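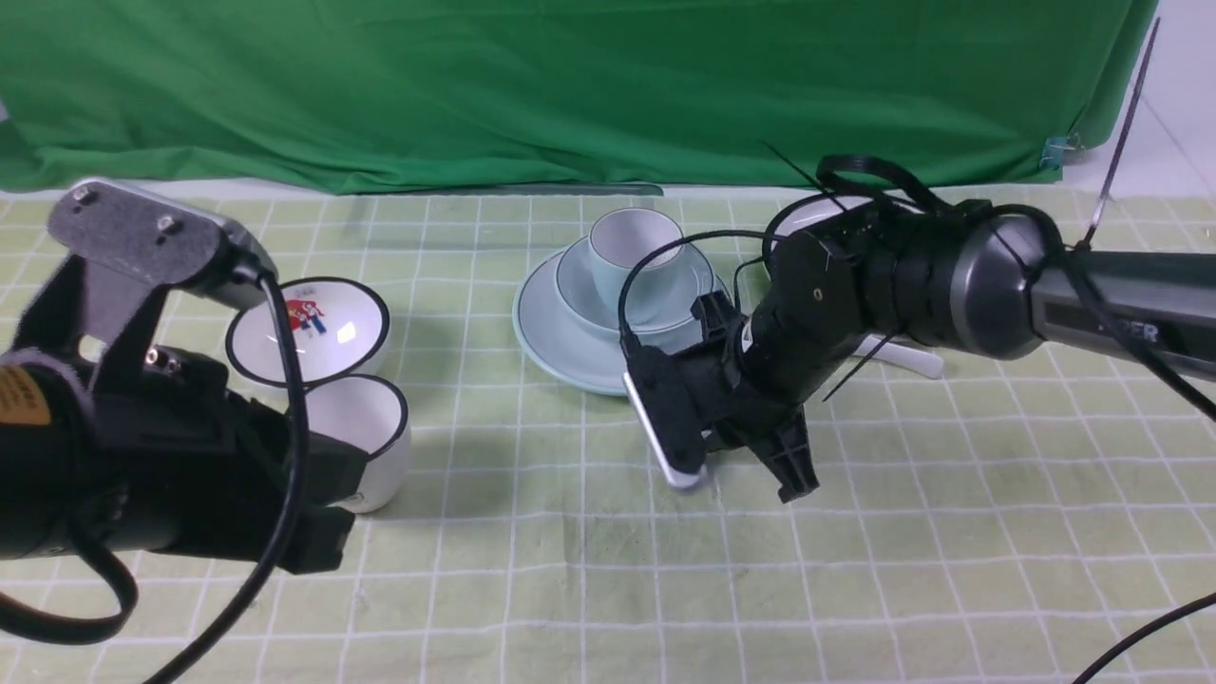 Can a machine clear and stack crockery in an ordinary kitchen yet?

Under supervision and with known crockery, it can do parts of the job. Left alone in a kitchen it has never seen, it is too slow and breaks too much to replace a person.

Thread started 25 June 2020 in Automation > Domestic and Light Commercial

drevance_bench wrote:
I put the two lines above at the top because the question comes up in every thread here. My own interest is narrower: stacking a place setting of mixed pieces, glazed ceramic, two-finger parallel gripper, no suction. Flat plates are the worst case. The rim sits close to the cloth and the fingertip needs clearance underneath it. Cups are easy by comparison, as you can take the wall between the fingers and lift.

kiln_and_cog wrote:
Disagree that cups are easy. An upright cup is easy. A cup on its side has to be turned before it can be placed, and that usually means a regrasp or a second arm. Most published success rates I have read leave the turning out.

drevance_bench wrote:
Fair. I meant upright.

portside19 wrote:
I work in a canteen, 202 covers at lunch. We had a demonstration from Endach in January. Their cell racked identical plates from a belt without trouble. We then gave it our own mix and it stopped every few minutes for a person to clear it. We did not buy.
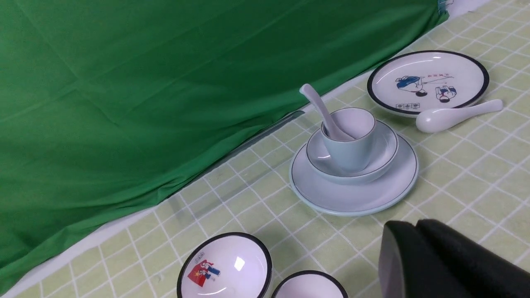 kiln_and_cog wrote:
Mixed crockery is where the cost sits, and I don't think better grippers will fix it. The planner has to know what goes on what, in which order, and what may be left standing in something else. Take the pale blue set: plate, then shallow bowl, then cup, with a spoon leaning in the cup and its handle well above the rim. Any arm passing over that stack has to allow for the handle as well as the crockery. If the collision model stores the cup as a plain cylinder, the spoon does not exist. I have seen the same fault on a shop floor with screwdrivers left in a bin.

Leung_tooling wrote:
That is a perception fault and a cheap one to cure. Re-scan after every placement and treat anything above the rim as solid.

kiln_and_cog wrote:
Cheap in code, dear in time. A re-scan on our rig takes 2 seconds. Over a full table that doubles the cycle.

Leung_tooling wrote:
Then scan only the region you are about to enter. We do this at Ellham for small castings and the penalty is hardly measurable. I would worry more about glare. White glaze under a ceiling light gives a bright patch, and a depth sensor may return nothing there.
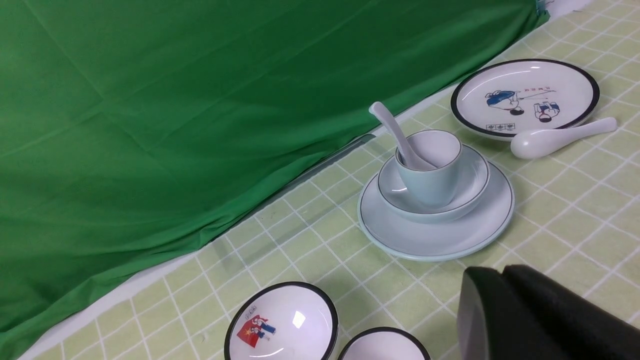 A missing patch on the inside of a bowl is harmless if you are gripping the rim. On a spoon it can remove most of the object. We ended up fitting a diffuser over the lamps and the dropouts went down to a level we could live with.

portside19 wrote:
I can't fit diffusers over a whole dining hall. If it needs special lighting it isn't ready.

Leung_tooling wrote:
You would only need them over the clearing station.

drevance_bench wrote:
Has anyone run a wear test on fingertip pads against glazed rims? Mine are going shiny well before 3000 grasps and the plates start to rotate in the grip.

kiln_and_cog wrote:
Softer pads, changed more often. Clean them as well, the film from washing-up liquid is worse than the wear. What force are you closing at?

drevance_bench wrote:
Will measure it and post the figure.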